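助成事業 中間進捗報告

提出先:Gikico 地域研究助成 事務局御中
事業名:Skastik 夜の明るさと眠りの住民調査
報告日:09/01/2019

1 はじめに

いつも事業を見守っていただき、ありがとうございます。前回の報告では、日誌の用紙がようやく刷り上がったところまでをお伝えしました。それから秋が過ぎ、年も改まりまして、手元には返送された日誌が箱に入って積み上がっています。一枚一枚が本当に面白く、集計の手が止まって困るほどです。今回は日誌の回収、照度計の設置、途中で直した点、それから3月末までの予定をまとめました。

おさらいになりますが、本調査は、寝る前の数時間を家のどこで、どんな明るさの中で過ごしているかを住民自身に記録してもらい、寝つきや目覚めの感じ方と並べて眺めてみようというものです。医学的な診断をするものでも、生活の改善を指導するものでもありません。街灯の多い駅側と、夜になるとかなり暗い川側とで暮らし方に違いがあるのか、まずはそこを知りたいというのが出発点でした。

2 参加世帯と日誌の回収

登録いただいた世帯は133世帯です。このうち112世帯が現在も記録を続けてくださっています。やめられた世帯の理由は、引っ越し、家族の介護、夜勤への異動などで、こちらから引き留めるような性質のものはありませんでした。途中でやめた世帯の日誌も、ご本人の了承をいただいたものはそのまま集計に入れています。

回収した日誌は1,206枚になりました。日誌は一週間で一枚です。申請書に書いた年度末の目標は2,000枚ですので、折り返しはもう過ぎています。正直なところ、秋の終わりには少し息切れが見えて、返送がぱたりと減った時期がありました。そこで年末に、中間の結果を短くまとめた「夜だより」を全世帯にお送りしたところ、返送がぐっと戻ってきたのです! 自分の書いたものがどう使われているのか見えるというのは、やはり大きいのだと思います。「うちと同じように台所の電気だけつけて過ごす家がほかにもあると知って安心した」という感想をくださった方もいました。

用紙の書き込み具合も、想像をはるかに超えていました。時刻と明るさの欄は丸をつけるだけで済むようにしてあるのですが、余白に天気や月の見え方、隣家の犬の声、読んでいた小説の題名まで書いてくださる方がいます。集計には乗らない情報ですが、これを読まずに数字だけ扱うのはあまりにもったいないので、余白の記述は別の一覧に書き写すことにしました。

3 寝室という場所について

今期いちばんの発見は、「寝室」が寝るためだけの部屋になっている家が思ったより少ない、ということでした。宿題をする、洗濯物をたたむ、動画を見る、電話をする。特に駅側の集合住宅では、ベッドの上が夜の居間のような役割を果たしています。背中にクッションを当てて座り、そのまま二時間ほど過ごしてから横になる、という記録がくり返し出てきます。 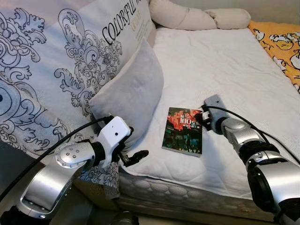
当初の用紙には「寝室に入った時刻」と「眠った時刻」の欄しかなく、その間の過ごし方を聞いていませんでした。寝室に入ってから眠るまでが三時間と書かれていると、つい寝つきの悪い人だと読んでしまいます。ところが余白を見ると、編み物がはかどったと楽しそうに書いてある。これは完全に私たちの聞き方がまずかったところで、11月の用紙から「灯りを消した時刻」の欄を加えました。それ以前の分については、寝つきの集計から外し、過ごした場所の集計にだけ使っています。

この一欄を足しただけで、見えるものがずいぶん変わりました。消灯から眠るまでの時間は、駅側と川側でほとんど差がありません。一方で、寝室に入ってから消灯するまでの時間は、駅側のほうがはっきり長く出ています。もちろん、駅側には単身や若い世帯が多いので、街灯の明るさのせいだと言い切るには早すぎます。間取りと世帯構成を合わせて見ていく必要があり、ここは後期の宿題です。

川側で面白いのは、早い時間に家じゅうの灯りを落とす家が多いことです。聞き取りでは、昔は虫が入るので夏は早く消した、その習慣が冬まで残っている、という話が出ました。網戸がよくなった今でも変わらないそうです。明るさの調査のつもりが虫の話になり、さらに祖父母の代の蚊帳の話になり、予定の時間を大きく過ぎてしまいました。こういう脱線こそ書き残しておきたいので、聞き取りの記録は要約せず、なるべく話された順に文字に起こしています。

4 照度計の設置

日誌だけでは感じ方の調査になってしまうため、希望された世帯には小型の照度計 Cikis を置かせていただいています。納入元の Awasthi には、設置の説明書を日本語で作り直す作業にもお付き合いいただきました。最初の版は専門用語が多く、説明会で読み上げたところ会場が静まり返ってしまったのですが、三回目の改訂でようやく「これなら孫に聞かなくてもわかる」と言っていただけました。

置き場所は、枕元に近く、布団や毛布がかぶさらない高さの棚や台の上をお願いしています。冬に入って寝具が厚くなると、この「かぶさらない」が意外に難しく、夜中に値が急に落ちる記録がいくつも出てきました。最初は故障を疑いましたが、訪ねてみると掛け布団の端が載っていた、というのが大半でした。
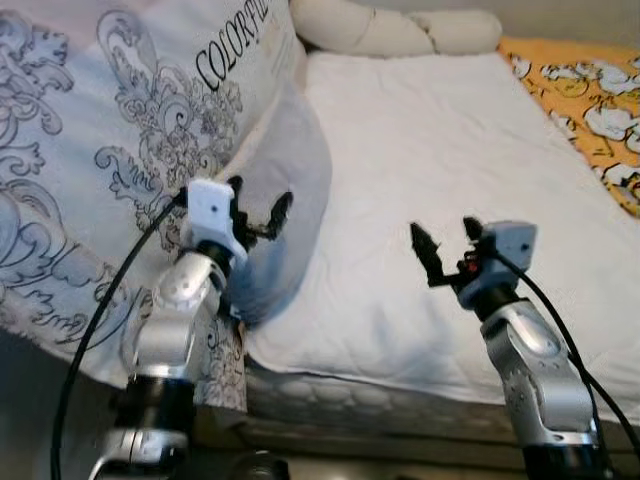

寝具の色や素材によって、部屋の明るさの値がどの程度動くのかも気になっています。白っぽいカバーは光をよく返すので、同じ電球でも濃い色の部屋と違う値が出るはずです。今は世帯ごとに、カバーの色を「明るい」「中くらい」「暗い」の三段階で申告してもらっています。季節で取り替える家も多いため、日誌の裏面に交換した日を書く欄を設けました。細かいことのようですが、記入率はとても高く、新しいカバーの自慢まで添えてくださる方もいて、読んでいるこちらまで模様替えがしたくなります。

電池の持ちについては、寒い部屋で早く切れる傾向があるようです。暖房を切って眠る家では交換の間隔を短めにお願いしており、予備の電池は消耗品費から支出しました。

5 説明会と町内への広がり

公民館での説明会は、秋に続いて初冬にも開きました。二回目は、参加世帯でない方の姿も目立ちました。夜の明るさという話題は、誰でも何か一言言いたくなるもののようです。街灯がまぶしくてカーテンを二重にしているという方の隣に、帰り道が暗くて怖いのでもっと増やしてほしいという方が座っていて、どちらの話にも皆さんが熱心にうなずいていました。私たちは街灯の増減について意見を述べる立場にありませんが、同じ場で両方の声が聞けたことはとても嬉しく、議事の概要を町内の回覧にも載せていただきました。

中学校の理科の先生からは、授業で照度を測る時間に結果の一部を使えないかという相談をいただいています。世帯が特定されない形に丸めた表を用意しているところで、個人情報の扱いについては申請時の取り決めに沿って進めます。生徒さんたちが自分の通学路を測った値と並べられたら、どんなに面白いことでしょう。

6 予算の執行

印刷費と郵送費は計画どおりです。会場費は公民館の減免が受けられたため、予定を下回りました。かわりに、用紙の改訂と「夜だより」の発行で印刷を追加しています。費目をまたぐ変更にはあたらないと理解していますが、念のため明細を別紙に付けましたのでご確認ください。

謝礼については、参加世帯から「図書カードより、最後に結果の冊子がほしい」という声が多く寄せられています。冊子を厚めに作ることができないか、現在見積もりを取っています。謝礼の一部を冊子の印刷に充てる形になる場合は、事前に変更届をお出しします。

7 困っていること

入力作業が遅れています。余白の書き写しまで始めてしまったので当然なのですが、回収した日誌のうち、先月後半に届いた分がまだ手つかずです。入力の日を月二回から毎週に増やし、数字の欄を先に済ませてから余白に取りかかる順番に改めました。読みたい気持ちをぐっとこらえて、です。

もう一つ、夜勤のある方の日誌をどう扱うかがまだ決まっていません。昼に眠る方の記録は、遮光カーテンの工夫など実に読みごたえがあるのですが、同じ表に入れると平均が崩れてしまいます。今のところ別立てにして、人数が少なくても一章を設ける方向で考えています。この点について、過去の助成事業で似た例をご存じでしたら、ぜひ教えてください。

8 3月末までの予定

日誌の配布は2月いっぱい続け、最終の返送を3月の第一週に締め切ります。照度計はその後に順次回収し、Awasthi に点検をお願いします。聞き取りは川側で残っている数軒を先に伺い、駅側は仕事帰りの時間に合わせて公民館の小部屋で行う予定です。

最後の説明会では、駅側と川側の皆さんに混ざって座っていただき、お互いの夜の過ごし方を話してもらう時間を長めに取ります。日程が固まりましたらお知らせしますので、ご都合がつくようでしたら、事務局の皆さまにもお越しいただけると大変嬉しく思います。会場は夕方以降かなり冷えますので、暖かい服装でお願いいたします。

別紙:支出明細、改訂後の日誌用紙、「夜だより」第一号

Skastik 調査担当一同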